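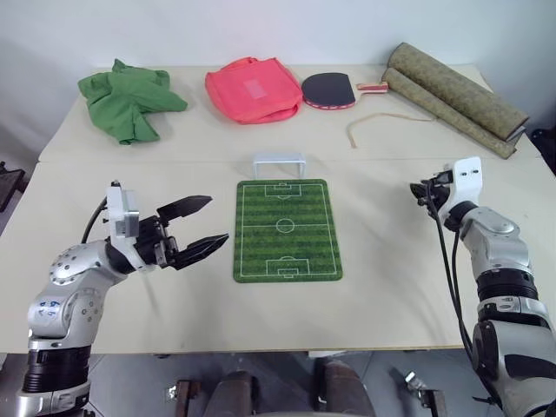

Ticket 423 – Tabletop soccer set, rec room
Opened by: Hema Nadar
Site: Merkberg
Category: Games / furniture
Status: closed, one item moved to new ticket

Original report

Goal won't stay put. It's the little white one from the Thevar mini soccer set. Sits behind the end of the green mat, ball goes in, goal slides back or tips. Also the ball veers on that end of the table. Other end is fine. Two tables pushed together, Rivport ones, beige tops. Only the one goal out right now, other one is in the box with a bent foot.

Need it sorted before 31st August, that's the family evening.

Log

Entry 1
Looked at it. Goal stands right on the seam between the front table and the back one. Seam is faint, hard to see from standing height, but run a fingernail over it and there's a lip. Back table a hair higher. So one foot of the goal is never flat. Probably half the problem.

Entry 2
Ball test. Rolled it from the center circle toward the goal, 6 times. Drifted left on 4, straight on 2. Turned the mat end for end, same drift, so not the print or a ridge in the mat. Table then. Or floor.

Entry 3
Measured the heights at the join. Front table 615 mm, back table 630. Well that's a lot more than a hair. Remeasured becuase I didn't believe it. Had the tape on the wrong side of the foot on the back one. Proper reading is 615 and about 2 mm over. Ignore the 630.

Entry 4
Leveling feet on the back table: left rear screwed all the way out, the others partway. Somebody probably fixed a wobble at the old spot and then the table got moved to the wall. Screwed it in till the wobble came back, then half a turn out again. Lip is much smaller. Can still feel it, can't see it.

Entry 5
Ball test again. One drift out of 6. Calling that my aim.

Entry 6
Goal still slides. Expected, it weighs nothing and the tabletop is smooth. Tried:
– double sided tape on the feet. Holds great, peels badly, left gunk. No.
– damp cloth under it. Looks awful, goal leans.
– two dots of the reusable putty, one per back foot. Holds for a normal shot. Big shot it still pops off, fine, better than snapping.
Going with putty.

Entry 7
Question from Hema: can we just move the goal forward onto the mat so it's off the seam?
Tried it. Then it stands on the goal line, but the mat edge lifts a bit at the corner and the goal rocks with it. Rather slide the mat and goal together toward the front, so the whole lot is on one table. Mat fits on the front section with room to spare. Do that. Goal goes just past the mat, clear of the join by a hand's width.

Entry 8
Stuff along the back of the table. Was going to clear it, Hema says leave it, it's the sorting row. For the record, so nothing goes missing:
– green cloth thing, T-shirt by the look of it, all wadded up. Lost property?
– coral pink tote, folded over at the top
– table tennis paddle, black rubber, red rim. Its partner isn't there, check the Nernirus cupboard
– length of thin tan cord, loose
– two woven mats, rolled, one on top of the other in the right corner
The cord is the one I'd move. It trails forward off the row and balls that miss the goal will end up in it. Suggest coil it and drop it in the tote. The rolled mats make a decent backstop on the right side, leave those.

Entry 9
Reply from Hema: cord ok to coil. Tote is for the mats' carry straps so don't fill it up. Shirt goes to lost property, she'll do it. Paddle stays where it is till the other one turns up.

Entry 10
Asked Thevar about a replacement for the bent goal. They sell goals in pairs only, shipping not before November. Ordered no. Will try straightening the foot with warm water and a clamp first, new ticket for that.

Fix, short version for whoever sets it up next

Mat on the front table only, whole mat, not near the join.
Goal just past the end of the mat, two putty dots on the back feet, press down and count to ten.
Check the lip with a fingernail if the tables have been moved. If you can feel it easily, left rear foot of the back table, quarter turn at a time.
Roll the ball a few times from the center circle before the kids get to it.
Don't use tape.

Comment, Hema Nadar
Tried it with my two. Goal stayed on all but one shot and that one was a thumper. Ball runs straight now. Putty is in the drawer under the sink – please put it back there, I had to hunt for it. OK to close.

Closed. Bent foot carried over to its own ticket, paddle still missing its partner.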